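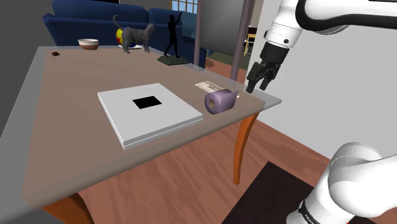 Keep the slow ones

By Maarten Desmet

Most arguments I have had about training data for robot arms were about how much of it to collect. I would like to have more arguments about what gets thrown away.

Our project, Plimden, gathers examples in simulation. A person steers the arm through a household job, such as putting a roll of toilet paper into a container, and the software saves everything the joints and cameras report. One attempt is one episode. Later a policy is trained to imitate the episodes. The rooms come furnished, with sofas and rugs and things on the table that have no part in the job: a cat figure, a striped ball, a statuette with one arm up. I am glad they are in there. A policy that has only seen a bare table will treat the first bowl it meets as news.

By the end of last June we had 1242 episodes. Then we cleaned them, and 623 were left.

The cleaning rules looked sensible on paper. An episode was dropped if the object did not end up where the instruction said. It was dropped if it ran longer than 36 seconds. It was dropped if the operator closed the fingers on the object more than once. I wrote the second rule myself and defended it in two meetings.

I now think the first rule was mostly right and the other two were mistakes.

Take the length limit. Operators are slow for different reasons. Some are new to the controls. Some stop to think, and those pauses do teach a policy to hang in the air doing nothing, so there is a case for trimming them. But many of our long episodes were long because the object was lying badly. A roll on its side close to the edge of a table takes more time to pick up than one standing in the open. When we cut by the clock, we cut the hard starting positions and kept the easy ones. We had built a record of the arm doing well in places where it would have done well anyway.

The rule about repeated grasps was worse. A second grasp means the first one was poor and a person noticed and fixed it. That fix is the most useful few seconds in the whole file. A trained policy will make poor grasps, and if it has never seen one put right, it will carry on as if the object were in its fingers.

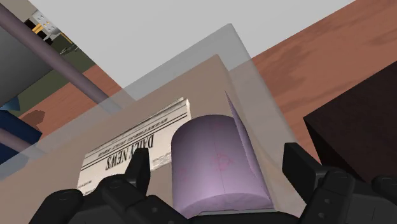 The roll between the gripper fingers, with a newspaper beside it in the tray.

Close views like this one are where I changed my mind. From across the room a cylinder and two fingers look like a simple problem. Up close there is a loose flap of paper, a newspaper almost touching the roll, and a see-through panel that washes out whatever is behind it. An operator who backs off and tries again in a spot like that is doing the job properly.

There is a fair objection, and my colleagues at Petrauskas made it. Imitation copies the bad along with the good. Keep an episode with a clumsy first grasp and the policy may learn the clumsy grasp too. I don't dismiss this. The answer we settled on was to mark the section before the correction and leave it out of the training loss, while keeping the correction itself. It is dull work. Our labeling tool, Vuta, was not made for it, and it took 11 days to go back through the dropped files by hand.

Episodes that never reach the goal are a separate matter. We store them and do not train on them. I would still not delete them. Storage is cheap compared with an operator's afternoon, and a failed attempt is useful for testing a success checker, which we found out when ours passed a roll that was resting on the rim.

What I would ask of any group starting out is modest. Write down each filter before running it. Look at where the objects started in the episodes it removes, and compare that with the ones it keeps. If the two sets look different, the filter is choosing your task for you. And publish the count from before the cleaning beside the count from after. Ours has both now, on the first page.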